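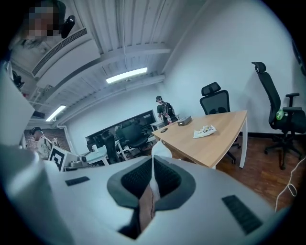

Karabo Mofokeng
Perception and Tooling, Fetura

Last updated: July 27, 2020

Does Preler track the grippers without the square markers?

The release notes say so. I wouldn't plan on it. Leave the markers on until you've compared both tracks on your own recordings. Mine agreed in open space and drifted apart near the tabletop.

Is the 5 ms sync figure real?

On a bench with one camera, maybe. Look at the timestamps in your own logs. If they're suspiciously even, the driver is making them up.

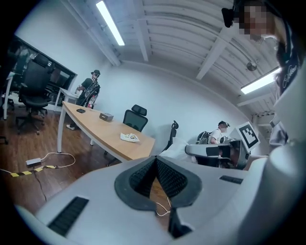
Pieter Hlongwane
Control Software, Fetura

Can I replay a recorded hand path straight on an arm?

You can send it. Whether the arm can follow it is another matter. People twist their wrists in ways the planner hates. Run the joint limit check first and read the warnings, all of them.

Does the smoothing filter fix jitter?

It hides jitter. It also rounds off the moment the fingers close, and that's the part you wanted. We leave it off by default.

How many recordings before a policy works?

Someone will tell you 200. Someone selling storage will tell you 700. Neither number means much if every take has the phone and the tissue in the same spot.

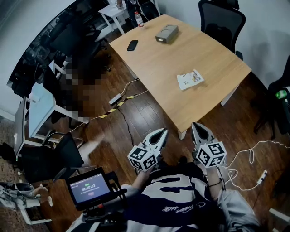

Move things between takes and hold a few layouts back for testing. If the score drops on those, the policy learned your table.

Will version 2 merge left and right hand logs?

It's on the list. It was on the list last time too. Keep your merge script.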